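3.2 Boxes with a greeting on them
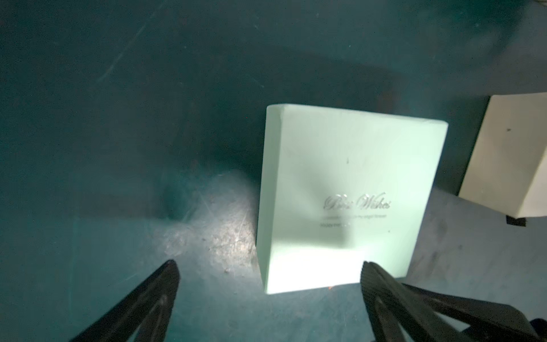
3.3 What we asked people to do with them

Figure 2. A pale green gift box with "Best Wishes" in silver script.

I have a soft spot for this part of the study, so bear with me! Our Grevik collection had 3,770 gift boxes in it, and we sorted 1,732 of them by hand (the plain ones went to the Jallard group). What got me hooked was how small the greeting can be. The box in Figure 2 keeps its words low on the right side of a big matte face, a curly "Best Wishes" with two tiny gray lines under it, and the rest is left nearly bare.

We gave each person 14 boxes and asked which ones they'd hand over without wrapping paper. Almost everybody wanted to talk about the lettering first – I'd expected color to win. Several people said a short greeting in script felt fine for a wedding or a retirement, and they'd happily skip the card too. Others wanted a ribbon no matter what. We kept both answers and coded them separately, as Garcia did with the Teluton boxes.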